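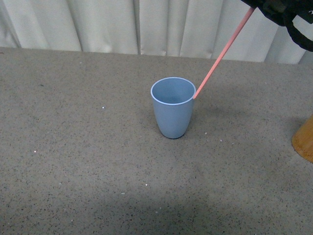
Unit 4 — Stirring and Measuring with Simple Cups

Category: Class Materials > Kitchen Skills 1

Teacher: Leire Montoya
Handout prepared by Valeriano Goicoechea, 27/05/2019

In this unit we work with the plastic tumbler, like the light blue one on the speckled table. It is wider at the rim than at the base, and for this reason the level of the water rises more slowly near the top. Please remember this when you pour by eye.

4.1 Before you start

Put the cup flat on the table and look inside. It must be empty. Keep the long stick in your other hand and let the tip touch the rim before you lower it. Students who go directly to the bottom often push the cup over — a light cup does not forgive.

4.2 Exercise

Pour 200 ml of water in the measuring jug, then pass it to the cup. Add one spoon of the Veda drink powder. Stir slowly, along the wall, until you don't see powder on the floor of the cup. Write the time in your notebook.

Repeat with 157 ml and compare the color of the two drinks.

4.3 For the next class

Bring a jug of 500 ml, with marks that can be read. Read the pages on pouring in the Pacheco booklet. The questions on page two are optional, but Leire will ask them.

Related materials
Unit 3 — Spoons and Level Measures
Unit 5 — Mixing in the Jug
Drimitz Table of Volumes
Washing and Drying Plastic Cups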